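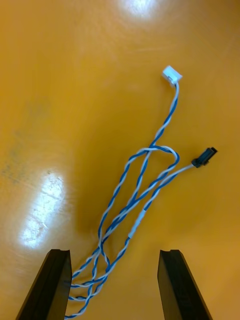
Notes on voltage drop in long low-voltage runs, since the Cillutmont job keeps coming up. Most faults I get called to are undersized wire, and the power supply gets the blame. Twisting changes noise pickup and does nothing for resistance, so a blue-and-white twisted cable drops exactly what its gauge and length say it will.

2/ Count both conductors. A 90 ft run is 180 ft of copper. People enter the one-way length in the calculator and wonder where the other half of the drop came from.

3/ Measure at the far end under load. An open-circuit reading of 24 V tells you the supply is on – nothing more. At Cillutmont the last valve in the chain sat at 17 V with everything energized.

4/ Fix was a heavier pair to the Botex panel and splitting the load over two runs. Turning up the supply would have overvolted the near end.

5/ Skallance terminals take the thicker wire if you use ferrules. Strip length is 8 mm. Retorque after a day.

6/ Next thread: fusing the two runs separately.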